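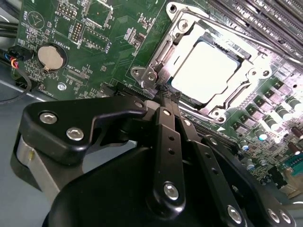 Ex-lease desktops with a "100 point inspection" — is anyone really inspecting anything?

Erncombe Community Board > Buying, Selling and Fixing > Computers
Thread 3718

gumleaf_pat
Original poster

Mum's computer has finally carked it and I've been told by three different people to get her an ex-lease office desktop. She does email, the bowls club newsletter, online banking and far too much solitaire. She isn't fussy.

Triveck on Trujillo Street have a wall of them. Every one has a gold sticker that says 100 POINT INSPECTION. I asked the bloke at the counter what the 100 points were and he said it was a "comprehensive internal process". I asked if there was a list. He said the list was internal as well.

They also want an extra $40 for what they call a thermal refresh, where they take the cooler off and put new paste on the processor. You'd think that would be one of the points.

So has anyone bought from them, or from anyone similar? I'm not against second-hand, I just don't like paying for a sticker.

Baltazar Ocampo

Bought two from them in November for the spare room and the shed. Both still going. I never asked about the 100 points because I assumed it was rubbish, the same way I assume "freshly baked" is rubbish at a servo.

Judge the machine, ignore the sticker. Get them to turn it on in front of you, go into the BIOS, see how much memory it reports and what the drive is. If they won't plug it in for you, walk out.

kettle.on

I'm going to disagree with the "everyone should buy ex-lease" crowd because there's always a crowd.

These things did five years of nine to five under somebody's desk, getting kicked. The fans are tired, the power supply is tired and the drive could have any sort of history. A new small desktop comes with a proper warranty and uses less electricity. My sister paid $893 for hers with a screen and hasn't had to think about it once.

Baltazar Ocampo

$893 for solitaire.

kettle.on

With a screen. And it's her money.

Lwazi Ngubane

I used to look after computers for a couple of schools, so I have opened a lot of office desktops. A few things from that, for what they're worth.

Office machines are easy to work on. The side comes off without a fight and everything inside is where you'd expect it. Memory is socketed, drives unclip, and a second-hand power supply for a common model is cheap. That's the real case for buying one, much more than the price. If part of it dies you can replace that part.

The case against is that some of them use odd-shaped power supplies and odd connectors, so you can't just grab any old part off the shelf. Look up the exact model before you hand over money, and see whether people are complaining about it.

On the sticker, I'd guess the 100 points include things like "has a lid" and "lid is on". I've seen a checklist from another reseller and it counted each USB port as its own point.

On paste, old paste does go hard. Whether that matters for email is another question. If the fan isn't roaring and the thing isn't shutting itself off, leave it be. I certainly wouldn't pay forty bucks to have it done before anyone has checked the temperatures. Ask them what it runs at now. If they can't tell you, how do they know it needs refreshing?

gumleaf_pat

Thanks Lwazi, that's the first useful answer I've had from anyone including the shop.

Would you take the side off in the shop? Or is that rude?

Lwazi Ngubane

I'd ask them to do it. It's a fair request for something sold as inspected inside. Lay it on its side, open it up, have a look with a torch. 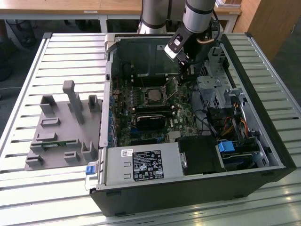

Dust is the first thing I'd check. A light film is normal, but if there's felt packed into the fins of the cooler then nobody has been in there, whatever the sticker says. After that look at the tops of the capacitors, the little cans standing up off the board. You want them flat. Bulging or crusty means put it back on the shelf. Then count the memory slots that are free, as you may want to add some later, and check there's a drive in there at all. I've seen one sold without.

Have a sniff too. Smokers' offices are rarer now but you still come across one.

postie_dave

Can I put in a word for the opposite view, which is that most of this is theatre as well? Looking at capacitors makes you feel like you know something. Half the dead computers I've had looked perfect inside. The other half were filthy and went for ten years.

The only thing that has ever saved me is a return period in writing. I don't care what's under the lid if I can bring it back in three months and get my money.

Lwazi Ngubane

Fair. I'd still look. Bad caps are the one thing you can spot for free. But yes, if I had to choose between a look inside and a decent return period I'd take the return period.

kettle.on

Which new ones come with.

postie_dave

So does Triveck, on paper. Has anyone tried to use it?

rosella77

I have. Bought one last winter and the sound died after six weeks. Took it back, and they said sound wasn't covered as it was "a peripheral function". I said it was soldered to the board. They offered me a USB dongle thing called a Kumis, which is a brand I've never seen before or since, and it worked for a fortnight.

I ended up reading consumer law at the counter off my phone, out loud, and then the manager came out and swapped the whole computer. So yes, you can return it, but bring your reading glasses.

In fairness the replacement has been fine.

gumleaf_pat

Was the sound one of the 100 points do you reckon

rosella77

Must have been point 101.

Baltazar Ocampo

I'll stick up for them a bit. They're a small shop selling cheap gear and mine both work. The kid who served me told me not to bother with the paste. Maybe depends who you get.

tallulah_b

Nobody's mentioned the operating system. Before you pay for any of these, check whether it's going to keep getting security updates on whatever it's running. A lot of older office machines can't officially go to the newer Windows, and shops are a bit quiet about that. For banking I'd want to be sure. "It's activated" is not the same answer as "it's supported", and I've had a salesman look me in the eye and give me the first when I asked for the second.

You could put Linux on it. I have, for my dad. He complained for a week about the icons and has been fine since. Solitaire works.

kettle.on

And there it is, page one, somebody's suggested Linux for a pensioner.

tallulah_b

He's 81 and he prints from it, which is more than I could get the old one to do.

postie_dave

Agree with tallulah about the updates though, that's the question I'd lead with. Processor model, written down, then go home and look it up yourself. Don't let them look it up for you on the shop computer.

gumleaf_pat

Back again with a report. Went in this afternoon with a list.

1. Asked for the side off. Different bloke this time, younger, perfectly happy to do it. Clean-ish inside. Caps flat as far as I could tell, though I wouldn't swear to it in court.

2. Asked what temperature it runs at. He didn't know, and then he did a thing I didn't expect and went and found out. Said it was normal and he wouldn't touch it. So there goes the thermal refresh.

3. Asked about Windows updates. Long pause. The cheapest row can't go to the new one. The row above can. There's nothing on the price tags to tell you this, same gold sticker on both rows.

4. Asked for the return period in writing. It's on the receipt in grey print. I made him circle it and write "includes sound".

I haven't bought one yet. Mum now says she might prefer a tablet.

Lwazi Ngubane

Point 3 is the one that annoys me. That should be on the tag.

rosella77

"Includes sound" hahaha. Frame it.

kettle.on

Before you get a tablet ask her how she's going to do the newsletter on it. The columns will drive her up the wall.

gumleaf_pat

I did ask. She said I could do the newsletter.

Baltazar Ocampo

Buy the desktop. Second row up. Run, don't walk.

postie_dave

And keep the receipt somewhere it won't fade, those thermal ones are blank by Christmas. Take a photocopy.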